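Field Application Technician, Piece Picking
Britivex | Stadside site | Full time

Britivex sells and services the Vosham picking kit, an add-on package for industrial robot arms that lets an arm take mixed items out of a bin one at a time. The kit includes a gripper, the cabling and fittings, a pair of metal bins, and software that runs on the customer's own controller. Most of our customers handle small consumer goods: toiletries, toys, kitchen items, returns from online orders.

We are hiring a technician to run item trials for new customers and to help with installations. A customer sends us a carton of products, and you find out which ones the kit can pick, which ones need a different finger setting, and which ones we should tell them to keep picking by hand.

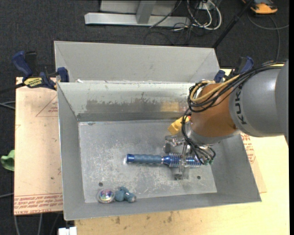 Trials take up the larger part of the week. The rest goes to gripper maintenance, writing up results, and phone support for sites already running the kit. Expect to be at a customer site two or three days a month, usually within driving distance. The company van is available for these trips.

What you will do
Set up bins, arm and gripper for each trial
Run picks, log failures and note the cause
Replace worn finger parts and route cables on customer arms
Write a short report the customer can read without an engineer present
Pass recurring problems to the software team at the Friday call

What we ask for
At least 2 years of hands-on work with industrial robots, any make
Comfort with basic wiring and air fittings
Clear written English
A valid driver's license

Experience with KUKA arms is useful. A degree is not required. Training on the Vosham software is given in-house during your first 3 weeks.

Pay and conditions
Pay is $1195 per week before tax, with overtime paid at time and a half. Health coverage starts on the first day of the month after you join. Hours are 7:30 a.m. to 4 p.m. with a half-hour lunch. The work involves standing for long stretches and lifting cartons. Safety shoes are provided.

The job is based in Unit 673 at Stadside, on the ground floor behind the Ojeda loading dock. Free parking is on the north side of the building.

How to apply
Send a resume and a few lines about a robot cell you have worked on, including something that went wrong with it and what you did. Use the form on our careers page and choose "Application Technician" from the list. Interviews include a paid half-day at the bench, where you will run a short trial with one of our technicians. We would like the new person to start in December.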